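Derncombe Planner 5
Motion and task planning for mobile manipulators
By Trukberg

Overview | What's included | Requirements | Licensing | Questions

Derncombe is the part of your robot's software that decides how to get from the hallway to the kitchen and what to do with the arm on the way. It takes a map, a goal and a robot model, and gives back a base path and an arm trajectory that agree with each other. If you have ever watched a base planner and an arm planner negotiate a doorway separately, you already know why we put them in one box.

Version 5 is the first release where the simulator and the planner share a single collision model. In version 4 they had one each, and the two held different opinions about table legs. We sided with the tables.

What's included

Derncombe Core. The planner itself, as a C++ library with Python bindings. Base and arm are planned together, with a joint limit file you can edit in any text editor. Replanning is on by default. You can turn it off, and the log will mention that you did.

Sebastian. Our indoor simulator. It loads furnished apartments, small offices and corridors, renders what the robot's cameras would see, and steps physics at whatever rate your machine can stand. Ships with 152 rooms. The furniture is movable through the scene file, and so are the pictures on the walls, the light levels and the flooring. Sebastian has strong feelings about laminate and will give you a lot of it unless you set floor_material yourself.

Grindcombe. The log viewer. It plays back a run with the camera view, the planned path and the path the robot took on one timeline. Drag the marker to the moment things went wrong, then drag it a little further left, to where they really went wrong. Exports to CSV and to a plain text report that you can paste into a ticket.

Scene tools. A command-line converter for URDF and SDF models, a mesh cleaner, and a checker that tells you which of your meshes are inside out. There is usually one.

What's new in this version

Shared collision model across planner and simulator.
Door handling: swing direction, handle side and clearance are now read from the scene file. Previously you told the planner by hand, and sometimes you told it wrong.
Camera-aware planning: add a cost for losing sight of the target, so the robot doesn't turn its back on the thing it was sent to fetch.
Wall textures with heavy detail no longer confuse the feature tracker in the default profile. Floral prints were a particular low point.
Gripper profiles are stored separately from arm profiles, so changing fingers no longer means recalibrating the shoulder.
The "Are you sure?" prompt on delete_scene has been restored by popular demand.

Requirements

Linux, 64-bit, with a recent long-term support release.
16 GB of memory for Core alone, 32 GB if Sebastian is running beside it.
A discrete graphics card for camera rendering. Headless mode works without one, provided you don't ask it for pictures.
Network access is needed only to activate the license. After that you can unplug the machine and enjoy the quiet.

Licensing

Research seat: 300 dollars per year, one machine, all modules included.
Commercial seat: quoted on request, because our sales desk likes to feel involved.
Evaluation: full features, no card needed. When it expires, your scene files stay readable and Grindcombe keeps opening old logs.

Every seat includes 2 support tickets a month. Unused tickets do not roll over, although we admire your restraint. Bug reports are free and don't count as tickets, even the ones written in capitals. Maintenance releases go out on a Thursday — we would like to be at our desks the day after.

Questions
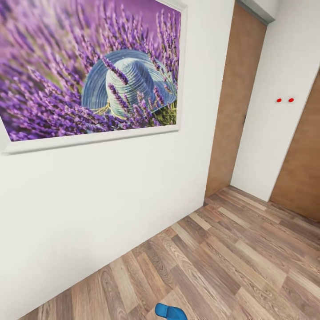
Can I run the planner on a real robot and the simulator at the same time?
Any seat allows it, as long as both run on the same licensed machine. Start Core with the --mirror option and Sebastian will follow the joint states from the hardware. Commands go to the hardware only, so a click in the simulator window won't move anything with mass.

Does my scene file from version 4 still load?
It loads with warnings. Run scene_upgrade once and the warnings go away, except for the one about units, which you should read.

Can I use my own robot model?
Yes, if it comes as URDF or SDF. Run it through the mesh checker before you write to us. We will ask.

Do you support mobile bases without an arm?
Core will plan for them, and the arm settings can be left blank. You'll be paying for an elbow you don't have, but the price is the same either way.

Downloads

Derncombe Planner 5, full installer
Sebastian room pack
Grindcombe standalone viewer
Release notes and known issues (the second is longer)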